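Two-Arm Table Cell 2, Wusbridge: Monthly Inspection Checklist with Comments
Inspected by Sioned Beddoe, 26/08/2025. Reviewed by Ieuan Llewellyn.

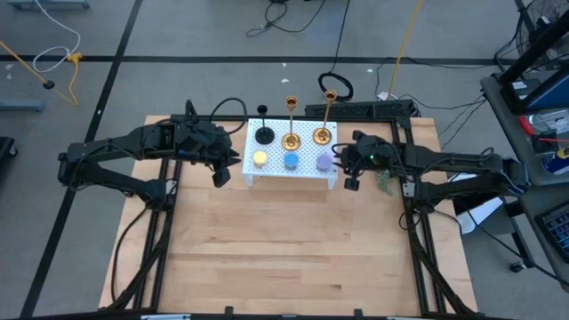

Scope of this sheet is the cell as bolted together: frame, tabletop, both arms, both grippers, cabling, and the floor inside the tape. The software release and the task scripts have their own sheet, kept by Rhydian Cadwaladr. Items are marked OK, OK WITH NOTE, ACTION, or N/A. Anything marked ACTION needs a name against it before the sheet is filed. The reach check in section 3 uses the candlestick setup, with the black one at left, the two gold ones beside it and the three cups along the front of the white perforated platform. The gold ones are taller than the black one, so the clearance figure is taken over gold. Do not swap the order to suit the arm that happens to be easier to jog.

Section 1. Before power

1.1 Emergency stop pressed and latched, both arms without torque.
OK.

1.2 Frame corner brackets tight. Check all with the hex key, front and back.
OK WITH NOTE. Rear left bracket took a small amount of turn. Marked with paint pen. If the mark has moved at the next inspection, replace the T-nut and don't retighten again.

1.3 Tabletop planks flat, no lifted joints, no screws proud of the surface.
OK. Straightedge laid front to back and side to side. Old clamp dents near the front edge have been left as they are. They do not affect placement.

1.4 Arm base bolts, left and right.
OK. Torque wrench used on both. The left side needs the short extension because of the side rail. Extension is back in the drawer.

1.5 Frame does not rock when pushed by hand at each corner.
OK.

Section 2. Cabling and floor

2.1 Arm cables have a free loop at the wrist and do not rub on a link at any point in the travel.
OK WITH NOTE. Left arm loop rides over the top of the wrist. Acceptable with the wrist level. With the wrist rolled fully outward the loop comes close to the second link. Moved slowly through the whole roll with no contact. Watch this one after any cable change.

2.2 Connectors seated and latched at base and gripper.
OK.

2.3 Power strip on the rear rail secure, no outlet cracked or discolored, plugs fully in.
OK WITH NOTE. The strip gets knocked when people reach over from behind. Go around to the front to place objects.

2.4 Cables on the carpet clear of walkways.
ACTION (Cadwaladr). Thin cables behind the cell are to be bundled and the spare length of black cable hung up. Same comment as last month. The diagonal yellow cable by the rear right corner is to be run along the frame or put under a cover strip.

2.5 Tape lines on the floor intact and stuck down.
OK. Replace with the same width of black tape if an end lifts. Do not lay new tape over old.

2.6 Cart parked alongside with its casters locked, nothing on it leaning into the arm's travel.
OK WITH NOTE. One caster lock is stiff. It holds once it is down. Press with the foot and then push the cart to check.

2.7 Loose sheets, wipes and wrappers kept off the frame edges.
ACTION (Beddoe). A sheet hanging off a rail can be drawn in by the elbow on a low approach. Remove it before powering the arms. Added to the start-of-shift card.

Section 3. Power on and reach

3.1 Both arms come up without faults. Release the emergency stop with hands outside the frame.
OK. Left arm gave one communication timeout at first start and came up clean on the second. Logged. Two timeouts in one session would be an ACTION.

3.2 Gripper indicator shows green when ready.
OK. Check both housings. The light can be hidden by the gripper's own angle, so look from the side before writing it up as failed.

3.3 Home position repeats. Home each arm 20 times and check against the dial gauge.
OK. No drift on either arm. Readings are in the log.

3.4 Clearance over the tallest object on the platform during a crossing move. Minimum is 29 mm between the lowest point of the gripper and the top of the object.
OK. Measured at reduced speed with a gauge block. Left arm is the tighter of the two. If the platform has been moved toward the front rail, the check must be repeated from the start.

3.5 Arms stop before contact when both are commanded to the center.
OK. Tested with the platform removed. The zone limit was entered in December and has not been changed. Anyone who needs a different limit is to ask Meinir Samuel and write it in the log.

3.6 Emergency stop works from both stations during motion.
OK. Tested one arm at a time, then both together. Both arms held position long enough to support by hand. Do not run this test with anything in the grippers.

Section 4. Grippers

4.1 Finger pads not torn, glazed or loose.
OK WITH NOTE. Right pads are worn at the tips. Still within the limit. New pads are on order from Gralinov. Fit as a pair, never one finger only.

4.2 Fingers meet evenly when closed on a strip of paper.
OK. Paper held along the full length on both grippers.

4.3 Grip force at the light setting. The cups are to be lifted without marking them.
OK. Tested on each cup. The candlesticks are gripped by the stem only, because gripping at the cup-shaped top puts the load too high and the base swings.

4.4 Opening and closing count since last pad change.
N/A. Counter was reset with the controller update. Start again from the next pad change. Change is due at 200 hours of arm time whatever the counter says. The cell stands at 124.

Section 5. Platform and objects

5.1 Platform sits flat on all its feet and does not slide when pushed lightly.
OK.

5.2 Holes in the platform top clear.
OK. Brush and vacuum only. Compressed air puts the dust into the arm joints.

5.3 Objects undamaged, bases flat, no loose parts.
OK WITH NOTE. The gold bases reflect light and can upset the Vavura depth camera. If the readings jump, dim the side lamp before recalibrating anything.

5.4 Small items not in use taken off the tabletop.
ACTION (Fikre). The green sprig was under the right gripper during the walk-around. Small props go in the lidded bin when the task does not call for them. A light item at that spot can get pinned under the fingers on a straight-down move.

Reviewer's comments (Llewellyn)

2.4 has now been carried over twice. I will not sign it a third time as an open item. Cell 2 stays locked out from the next inspection until the floor behind it is clear.

On 2.1, please add a photo of the loop with the wrist rolled outward, taken from the left side. The Ninh cell had the same routing, and the jacket wore through on the inside of the bend, where it can't be seen from the front.

On 3.1, agreed, no action. Gebremedhin Fikre will swap the left communication cable for the spare at the next stop and keep the old one, labeled, for bench testing.

Released for use at normal speed. Open actions: 2.4, 2.7, 5.4.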